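Gripper comparison: frequently asked questions

Which grippers did you compare?
Two parallel-jaw models, the Cirniver and the Oda. Both were run on the same arm with the same Nurnow controller, and we didn't change the controller settings between them.

How many picks were run?
678 in total. Of those, 504 were on rigid parts and the rest were on soft or layered objects. Picks stopped by an operator are counted as failures.

Did you use the fingers that came in the box?
For the Oda, yes. The Cirniver fingers were swapped for a longer set from Wattanapong after the first batch, as the stock pair bottomed out on the table when reaching for flat items. Results from the first batch aren't included.

Is the wrist camera the same for both?
Yes. It was recalibrated after each gripper change. If you skip this step, expect the grasp point to be off to one side, usually by enough to miss thin objects.

What counts as a successful pick?
The object has to leave the table, stay in the fingers through the move and be released inside the target area. A dropped object is a failure even if it lands in the right spot.

Why is there toy food in the object set?
It's cheap, easy to replace and a good range of shapes and colours. A layered piece such as a sandwich also shows whether the fingers close evenly on both sides.
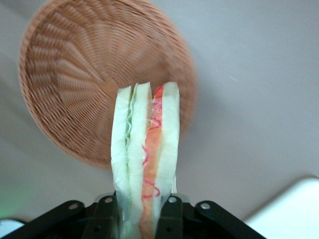 For soft objects, start with the lowest grip force and raise it one step at a time. The Oda has finer steps at the low end. The Cirniver goes from too light to too firm fairly quickly, so we'd only recommend it for soft items if you can limit the force in software.

Can I get the logs?
Logs are available for 109 of the soft-object picks. The others were recorded before we settled on a file format and we haven't converted them.

Will you test suction cups?
Not in this round. We'd need a different object set and a separate air supply.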